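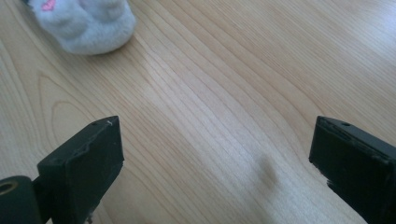 Teaching a machine to tidy up takes a lot of tidying up, and in Stalstead a small team at Neteo has been doing it by hand since October. They pick things up, put them where they belong, put them back and go again, and every round gets saved as an example for a learning system called Sava. The tools are a pair of chunky dark grippers that a person holds, one in each hand, with a camera on board, so the system gets to learn from nearly the same view it will have when it does the job alone. A lot of what it sees is pretty plain: two scuffed fingers with a wide gap between them, a stretch of pale wood grain, and a fuzzy white plush toy with a little pink heart on it waiting up at the edge. That may be the moment just before the interesting part, and the team says those moments matter as much as the grab itself.

By Neteo staff writer
Shares: 20 | Comments: 4

Plush toys are this month's subject, and what a great subject they are! A block of wood is the same shape from one minute to the next. A plush toy squashes, leans, rolls onto its face and has ears and chains and tags hanging off it. You can grab it by the belly or by the head and both will work, but the toy will hang differently each time, and the hands have to adjust before they set it down.

The group has 857 finished examples in the plush set so far. Emmanuel Masanja, who runs the sessions, would like many more of them before the first real training run, but he is already happy with how varied they are.

"I don't want perfect ones," Masanja said. "If I come in a little crooked and fix it on the way, keep it. That fix is the thing I want Sava to know how to do."

So the rules for a session are short. Start with the grippers open and away from the toy. Move at a speed you'd use at home. Don't drop anything on purpose, but if it slips, pick it up and carry on. Between rounds the toy gets turned or moved to a new part of the table, and the lighting is left alone, so morning examples come out bright and late afternoon ones a good deal duller. 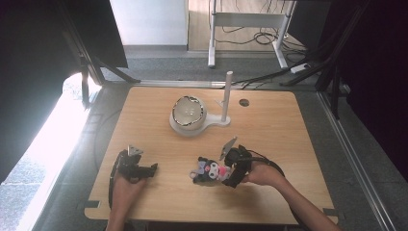 A small Kuromi-style plush in the jaws of the right-hand gripper, with the round white holder standing farther back on the table.

Working with 2 grippers takes some getting used to. Obadia Kaijage joined the project from the Stalstead repair shop and figured his hands would be good at it right away. They weren't, he says, and his first afternoon was mostly spent chasing a toy across the wood.

"You keep wanting to use your fingertips, and you haven't got any," Kaijage said. "Then after a day or so you stop thinking about it and it's really fun. My kids are jealous of my job now, which has never happened before."

Kaijage is also the one who goes through the recordings afterward. He throws out rounds where the tracking was lost or where a sleeve covered most of the view, and he writes a plain sentence for each one he keeps, something like "pick up the white toy with the right hand." Those sentences go into the training along with the motion, so that later on a person can ask for a particular toy and get that one.

The method itself came in through Tkachuk, the small workshop across the river that helped Neteo plan its sessions. Before that the team steered a full robot arm from a desk, and it was slow going. With the grippers in your hands there's no lag and you can feel the toy give when you squeeze it. People also don't tire out as fast, although Masanja still stops everyone for a break when they start to rush.

What happens next depends on how the first training run goes. If Sava can handle toys it has met, the team will bring in ones it hasn't, and after that come socks, dish towels and a stuffed snake that Kaijage is very keen on and Masanja says is far too long. Neteo plans to hold an open afternoon in Stalstead once the plush set is closed, starting at 2 p.m., and visitors will be able to try the grippers for themselves. Soft toys from home are welcome at the door.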